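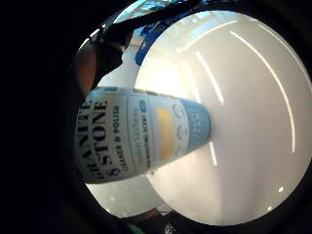
4.2 What people keep under the sink

Most of the households we visited in Clorbridge had more cleaning products than they could name from memory, and we came to enjoy the moment when the cupboard door was opened and the talking really began. People who had told us they "just use soap and water" would bring out one thing after another, often with a story about the aunt or neighbor who had recommended it. Products made for a single surface were a favorite topic. A granite and stone cleaner, sold in a white bottle with a blue cap and its purpose spelled out in big black capitals, is a good example of what we call a named-surface product: the label tells the buyer where it belongs before it says anything else. Of the 254 households in the study, a good many owned at least one product of this kind, and quite a few were using it on surfaces the label never mentions.

We had expected people to treat this as a small confession, and some did, laughing as they told us. Others had a perfectly sensible line of thought - if it is gentle enough for the good counter, it must be gentle enough for the table. Our diary entries (1482 in all, kept over 16 weeks beginning in May) show that the table was wiped far more often than any other surface in the home, usually between the evening meal and bedtime, and usually with whatever happened to be closest to hand.

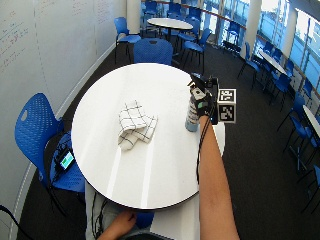
Đoàn
Corresponding author, Rekine Household Studies Group

Figure 3. Round white table with a checked cloth and a bottle.

The cloth deserves a few words of its own, as it came up in interviews nearly as often as the cleaner did. Families tended to keep one cloth for the table and another for the floor, and they told them apart by pattern or color (Figure 3 shows a white one with a black grid). When a table cloth grew thin it was moved down to floor duty, and we heard of only five homes where a cloth ever traveled the other way. Older participants were strict about this, and several had taught the rule to grandchildren who could repeat it to us word for word. We return to these rules in Section 5, where we compare them with the Bistent interviews.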